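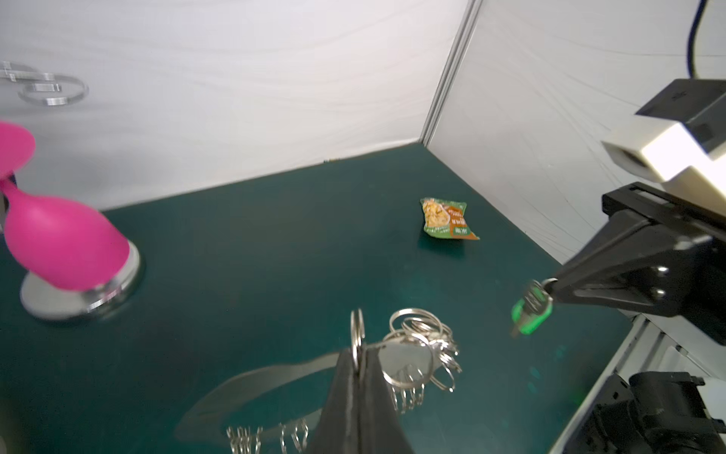 Records Management, Session 4: Labels and Naming
Notes by Sadia Lashari, 4/10/18

OK, so last time we got through retention schedules (sorry, I know) and today is the fun part – naming things so that other people can find them!

I spent my first job at Noonan looking for files. They had 159 folders on the shared drive and 48 of them were called "misc" or some version of it. I still get a little twitchy when I see that word.

A label has one job, and it's to tell a stranger what's inside. Your own memory doesn't count. If Tahira Soomro in the next office can't guess what "TS final new 2" means, please rename it. She and I tried this on the Kitbridge papers in February and relabeled almost 17 boxes before lunch.

Words to know for the quiz: identifier, title, date element, version.

Put the date first if you'll sort by date, otherwise put it last. Pick one way and stick to it – mixing them is worse than either!

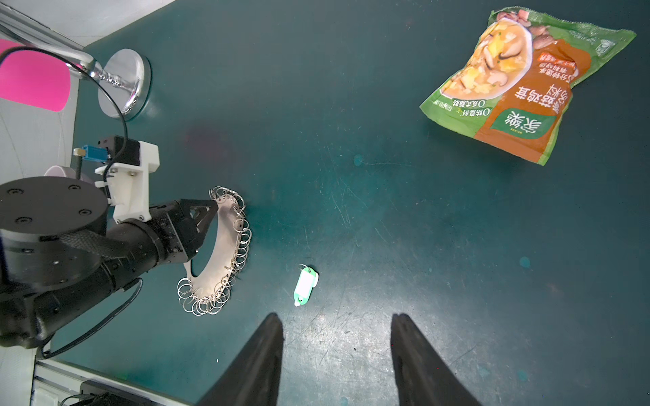
Fig. 1. Green key tag with a white label window.

Small labels make you choose your words, so for homework take five files of your own and rename each one in 17 characters or fewer. Bring the old names too, we'll swap and guess.

Reading: the Zakine handout, pages 4 to 9. Skip the part on microfilm.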